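Los vasos translúcidos se ponen blanquecinos por dos motivos distintos, y conviene saber cuál es antes de gastar producto. Si la capa se va al frotar con un dedo mojado en vinagre, es cal. Si sigue igual, el material está rayado y ya no tiene arreglo.

## Cal

Llenar un barreño con dos litros de agua templada y un vaso de vinagre blanco. Dejar los vasos media hora, frotar con esponja blanda y aclarar. En zonas de agua muy dura hay que repetirlo cada dos semanas. El vinagre no debe mezclarse nunca con lejía.

## Restos de leche, batidos y natillas

Primero agua fría. El agua caliente cuaja la proteína y la deja pegada al fondo — después cuesta el doble quitarla. Cuando el vaso ya no suelta nada, se lava con agua caliente y jabón como siempre.

Si ha quedado una película seca, echar una cucharadita de bicarbonato, cubrir con agua y esperar veinte minutos.

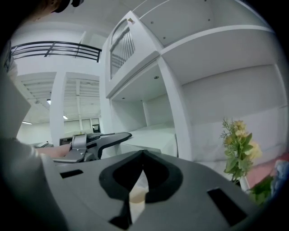
*Vaso translúcido con el interior de color crema.*

## Manchas de café y té

Pasta de bicarbonato y agua, aplicada con un paño húmedo. No usar estropajo verde en plástico: quita la mancha, pero deja rayas donde luego se agarra la siguiente.

## Olores

Un vaso de plástico guardado con tapa huele a cerrado. Se guardan siempre destapados y boca arriba, con las tapas aparte. Para el olor a ajo o a cebolla, una rodaja de limón dentro durante la noche.

## Vasos encajados

Agua fría en el de dentro y el de fuera metido en agua templada. Al minuto se separan girando despacio. Con cristal fino, nada de agua hirviendo.

## Lavavajillas

Los vasos de plástico van en la bandeja de arriba, inclinados para que no se quede agua en la base. El programa corto a 52 grados les basta. Revisar la sal del aparato en agosto, antes de volver de vacaciones al uso diario.

Ingrid Yazzie
Actualizado el 28/10/2024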